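Robot Learning for Household Tasks
Handout 5: Learning to open doors from wrist views in simulation
Prepared by Rasha Matar

Read this before the lab session. It covers the method we use for the cabinet task, the result from the September runs, and what you need to hand in.

1. The task

The robot stands in front of a closed cabinet and has to pull one door open by its handle. An attempt counts as a success if the door has swung past the target angle when the time limit is reached. It doesn't matter how the gripper holds the handle, or whether it holds it at all. Hooking one finger behind the bar and dragging is allowed, and several of the trained policies do this.

All work is done in the Ploltar simulator. The cabinet models come from the Claston set, which has hinged doors, sliding doors and drawers. We use only the hinged ones this term. Training and test cabinets are kept apart, so a policy is never tested on a cabinet it was trained on.

2. What the policy sees

The input is one color image from the camera on the gripper, plus the joint angles and the finger opening. There is no depth image and no map of the room. The policy is not told where the handle is. 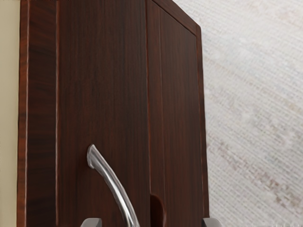

A wrist view is useful because the fingers and the target share the same image. If the handle is to the left of the midpoint between the fingers, the hand has to move left, and this stays true wherever the base of the robot is parked. The cost is that the view is narrow. Close to the door, much of the handle may fall outside the image, and the policy has to act on the part that remains.

Wood grain causes a second problem. A small network trained on few textures tends to treat strong vertical streaks as edges, and it will sometimes line up with a streak or with the seam between two doors. We randomize the door texture, the wall texture and the lights in every training episode to reduce this.

3. Method

The method has two stages.

Stage one is imitation. A scripted expert, called Drillum in the code, has full access to the simulator state. It knows the handle pose and the hinge axis and plans a path from them. We record 200 expert episodes and train the image policy to copy the expert's actions.

Stage two is correction. The image policy now drives the robot, and the expert labels each step with the action it would have taken. The new data is added to the old data and the policy is trained again. We repeat this for 5 rounds. You have seen the general idea in the reading on dataset aggregation.

The reason for stage two is drift. The expert approaches the handle cleanly, so the stage one data has few examples of a hand that is turned or off to one side. Once the image policy makes a small error, it is looking at something it was not trained on, and the error grows.
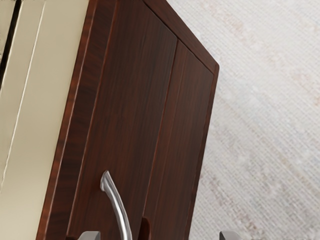 Figure 2. Simulated view with the cabinet at a steep tilt. The silver handle and the tips of both fingers are at the lower edge.

Roll of the hand deserves special attention. The action is given in the hand's own coordinates, so a rolled hand needs a different command to produce the same motion in the room. A policy that has only seen upright doors will pull in the wrong direction.

4. Result

On the test cabinets, the policy from stage one opened the door in 38 percent of attempts. After the last correction round it was 73 percent. Network size, image size and time limit were the same in both cases.

Most of the remaining failures fall in the last part of the approach. The fingers close too early, or one finger lands on top of the bar and pushes against the door. Failures far from the handle were rare after the second round.

The comparison is not fully fair. The final policy has seen more data than the first one, so part of the gain may come from the extra data alone. Exercise (b) asks you to check this.

5. Exercises

(a) Run the stage one policy with the starting roll of the hand fixed, then with it randomized. Plot success against starting roll.

(b) Train on expert episodes only, using the same total number of steps as the final corrected data set. Report the difference.

(c) Turn off texture randomization and repeat the test. Look at the failed episodes before you write anything about the cause.

Use the Goodall cluster for (b). The other two will run on the lab machines. Hand in your plots and one page of text by 2020-10-17, and include the random seeds you used.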